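Teaching the arm: tips from the tip rack

Guiding a robot arm by hand sounds restful until you try it. A few habits that have saved me some muttering:

Go slow near the rack and fast everywhere else. The arm will repeat your hesitation faithfully, forever.

Record a point above the hole first, then the point in it. Skip the first one and you'll be buying pipette tips again.

Tie the cables before you teach. Rima Matar lost 7 good demonstrations to a loop that snagged on the elbow -- she now carries zip ties in her coat.

On remote control, take your thumb off the stick before you sneeze.
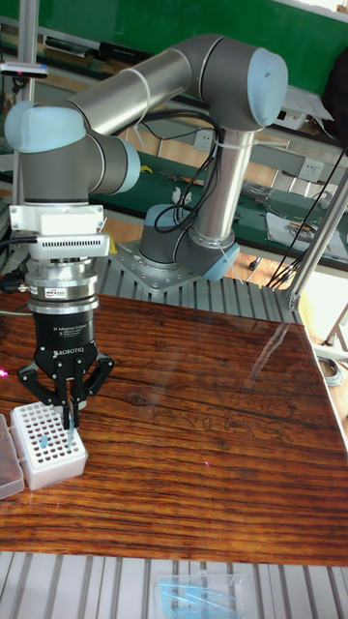
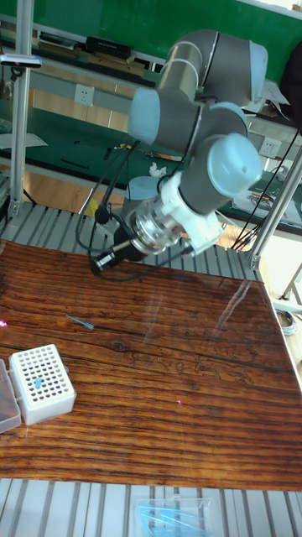
Blue tips, white rack, varnished tabletop.

How many demonstrations do I need for one pick?
Start with 6, all done by the same person. Add more if it still misses when you shift the rack a little.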